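Search reviews
Search
All categories

Alwood Sorting Table, 30-inch depth: six months of folding

Most people fold laundry on a bed. The bed is too low, it gives under the hands, and everything has to be moved off it before night. A fixed table at standing height solves all of that, which is why I have owned four of them. The Alwood is the fourth, bought in September after the veneer lifted on a Keogh drop-leaf that had seen three years of the same work.

The table was used every day for 6 months in a utility room with no window and one radiator. The household produces two loads on most days and more on Sunday. Nothing else was done on it, apart from one afternoon of gift wrapping.

Assembly

The top arrives in one piece, with the legs and rails in a second carton. There are eight bolts, all the same length, and a hex key that is slightly too short to get proper torque on the rear pair. Use your own. The instructions show the cross rail upside down in step 2; the predrilled holes only line up one way, so the mistake corrects itself. Allow an hour. Two people are needed to turn the table over.

The feet adjust by threaded inserts. Mine needed two full turns at one corner to sit level on tile, and have not moved.

The top

Alwood sells the top in one finish, a warm medium brown with a strongly swirled grain. The pattern is busier than the catalog suggests. I don't mind it under bedding, but small items in brown or tan are harder to spot than on a plain white surface, and twice I put away a load and left a beige sock behind. Black, gray and most colors stand out well enough.

The finish is smooth without being slick. This matters more than it sounds. On the Keogh, a synthetic waistband would slide when the leg of the garment was pulled straight, so the far end had to be held down with a forearm. On the Alwood, cotton stays where it is put, and stretch fabrics need a light hand only at the start. Nothing has snagged. I ran a pair of old nylon tights over all four edges as a check and got no pulls.
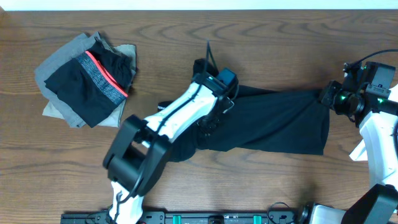 Leggings and long trousers are the real test of depth and width. They have to be laid out at full length, one leg brought over the other, and then folded toward the waist in thirds. On a short table the ankles hang over and drag the fold out of line. The Alwood takes an adult pair lengthwise, with enough surface left beside them for a stack of finished pieces. That is the main reason to choose it over the compact version, which saves floor space and loses the stacking area entirely.

Underwear is less demanding. Boxer briefs fold into a rectangle on almost anything, and the only benefit of a good table is that the rectangle can be pressed flat with the palm before it goes on the pile. Knit waistbands will spring back a little whatever the surface. I stack heavier items first and the small ones on top, and the piles survive being carried if they are kept to the height of a hand.

Steam and damp

Alwood says the finish is sealed. I left a damp towel on it overnight, folded in four, and found a dull patch in the morning. It was gone by evening. A second trial with a wet washcloth left a faint ring that took two days to fade. I would not iron on it. A hand steamer used above a shirt on a hanger has caused no trouble, though the drips should be wiped.

Cleaning is by damp cloth. Lint collects along the back edge where the top meets the wall, and the table is heavy enough that pulling it out to sweep is a chore. A gap of a finger's width would be better than pushing it tight.

Stability

There is some side-to-side movement when shaking out a duvet cover and letting it land. It is less than on the Keogh and more than on the Sondow bench I had before that, which was bolted to the wall and so is not a fair comparison. Tightening the rear bolts at the end of the first month removed most of it. They have been checked twice more and were still tight.

Faults

The bottom edge of the front rail is unfinished and slightly rough. I sanded mine by hand. There is no shelf, and the rail sits too low for a tall basket to slide under. One foot cap was missing from the carton; a replacement came in nine days.

Who should buy it

Anyone who folds standing up and has a free wall. If the table must double as a desk, look elsewhere - the rail catches the knees of anyone seated. If the room is narrow, the compact version is the only one that will leave space to open a dryer door.

I have kept mine. The rating is four out of five, with the point lost for the rough rail and the missing shelf.

Reviewed by Malachy Costello
Edited by Bastian Ackermann

Recent reviews
Remo wall-mounted drying rack
Keogh drop-leaf table: a three-year report
Sondow utility bench, second version
Folding boards compared
Remo slim hamper with lid

Contact us | Copyright, all rights reserved | Back to top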